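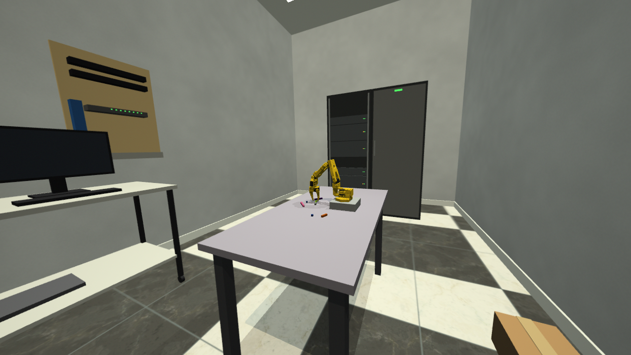
Gripper tips for small parts, quick list

Trying out fingers on a little arm? Stuff I wish I'd written down sooner. Mostly from a week of swapping the Braro narrow fingers and the Calimlim wide ones.

Sim first. Cheaper than bent fingers. Same start layout for both sets or the numbers mean zip.

Mix your shapes. Cubes are easy, cylinders on their side roll off if one finger touches early. Close slow. Slower than that.

Come straight down on cylinders, fingers across the short way. Along the length = chasing it over the table.

Narrow fingers: good when parts sit close together. Bad on anything tilted. Wide ones the oposite.

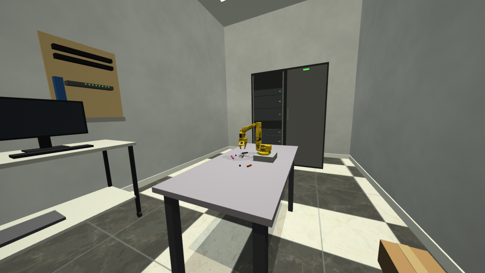 Hover height. Go up, open, check, then down. I park at 63 mm over the table and havent clipped a neighbor part since.

Don't start with the part closest to the mounting block. Elbow gets awkward. Outside ones first, work in.

Log every try, misses too. My tally over 1000 sim picks: Braro 324 misses, first settings, yikes. Closing speed was most of it. Halved the speed, much better, still counting that run.

Zoia Zinchenko wrote in from Utham: change one thing per run. Speed OR finger OR approach angle. She's right, I lost an afternoon to changing two.

Friction setting in the sim, check it before you blame the fingers. Mine was left over from a old Vurdale file and everything slid like soap.

Save the start poses under a name you'll recognize. "test2new" is no help in February.

Camera placement notes next, when I get to it.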